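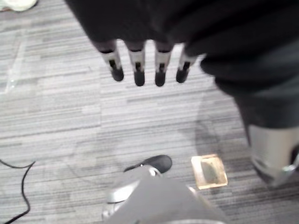
3.2 Floor coverings and footstep noise

We were delighted by how much the floor covering mattered. The flats in Dernovton were finished in 1981 with bare concrete floors, and tenants have covered them as they pleased ever since. Of the 21 flats we visited, those with carpet (Figure 1) gave the clearest drop in footstep noise in the room below - a bigger drop than our model had led us to expect. Su-bin Shim repeated the walking test in April with softer shoes, and the gap between carpet and bare floor narrowed but was still easy to hear. Underlay is a lovely puzzle in its own right, and we return to it in Section 4, where the 400 recordings are sorted by room size and by the age of the covering.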